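Jesier Open: final round notes
2 min read

Pukasard's club professional won the Jesier Open on Sunday's back nine after starting the final round four shots behind. The winning total was 216, level par for three rounds, and only 7 players finished within five of it. Wind off the lake pushed scores up all week, and the par-3 12th gave up no birdies on the last day.
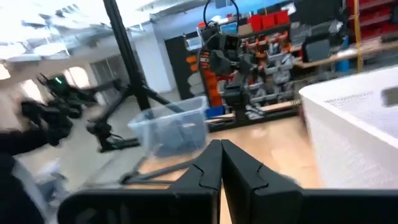
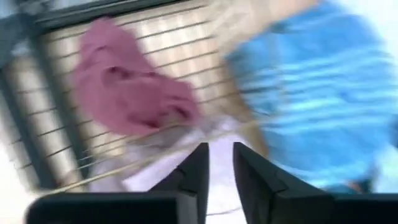 The runner-up, from Paju, led until a double bogey at the 16th. He had also finished second at Jutham in November. Gate figures for the final round came to 666, a little down on last year. Next year's entry form will go out with the spring mailing, and members who want a practice round should book through the pro shop.

Comments

fairwaydad: Rough on the Paju guy. That 16th green is too firm for a back pin.

Linda K: Was there Saturday. Parking was much better this time.

oldputter: Any word on whether Jutham stays on the schedule?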